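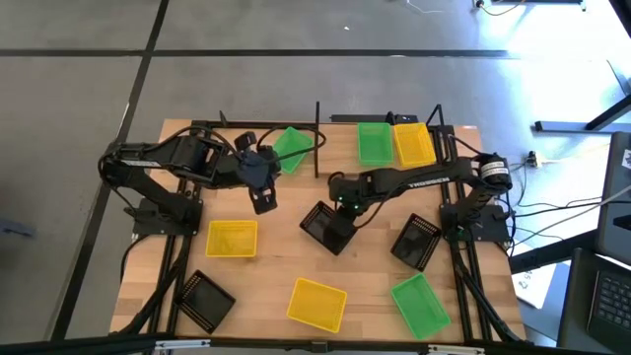
Baskets and trays on the butcher-block table, green, yellow and black.

15 January 2020

I meant to write last night and fell asleep with the lamp on, so this is yesterday and today squashed together. It was a baskets day, if I can call it that. I have been putting off the sorting of the small things since September, when I moved the last of the boxes over from the flat above the Danzer bakery, and I told myself then that it would take an afternoon. Well, it's January and I am still finding buttons in the coffee tin.

I do love these little baskets, though. Green ones and yellow ones in plain plastic, cheerful as anything, and then the black square trays with the slots in their sides, which look a bit more serious and (I think) make the bright ones look even brighter. I had them spread all over the tabletop before I'd decided a thing about what goes where, and I kept looking at them against that striped wood and not getting on with it. There is something so nice about a container before it has a job! I could have happily left them that way for a week.

But I did get on with it, eventually, after a second cup of tea. My plan is green for sewing, yellow for paper and mailing things, and black for whatever is heavy or ugly, meaning hinges, picture hooks, the batteries, and that bag of odd screws I can't seem to throw out. I changed my mind twice about the ribbon. It is sewing, of course, but I only ever use it on parcels, and if it lives with the thread I know I'll end up tying everything with string again like I did at Christmas. So ribbon goes in yellow. I'm writing it down here so that I stop arguing with myself.

The jar of buttons was the big job. I tipped them out on a dish towel and counted them, which was silly, but I'd always wondered. There were 891, and 718 of them are plain white shirt buttons. Who on earth cut off that many shirt buttons? My grandmother, I suppose, and her mother before her, every time a shirt went for rags. I kept the lot. They filled nearly 2 baskets, and I felt quite rich looking at them.

I had the radio going the whole time, a long program about the old ferry at Trolumov and how people used to take their hens across on it, and I missed the end when the kettle went. I'd like to know what became of the ferry. I must look it up, or ask at the library when I take the Noltari book back (overdue, and I haven't even got to the part with the lighthouse).

What else. The soup was too salty. I put a potato in and it helped a little. The gray floor is cold at this time of year and I wore the thick socks with the hole, and then of course I found the darning needles right at the bottom of the last box, so I've no excuse now. I also found the tape measure, a library card from two towns ago, and a single blue mitten I was sure I'd lost on the train.

I still haven't decided about the labels. Part of me wants to do them properly with a pen and card and a bit of twine, and part of me thinks green, yellow and black ought to be enough for one person living on her own. I might do just the black ones. Those trays are the ones I'll forget about, and I would hate to go buying picture hooks again when I've got a whole bag of them sitting there.

Tomorrow the cupboard shelves want wiping down before anything goes up on them, and I have to call about the gutter. Also stamps, and more tea, and something for supper that isn't soup.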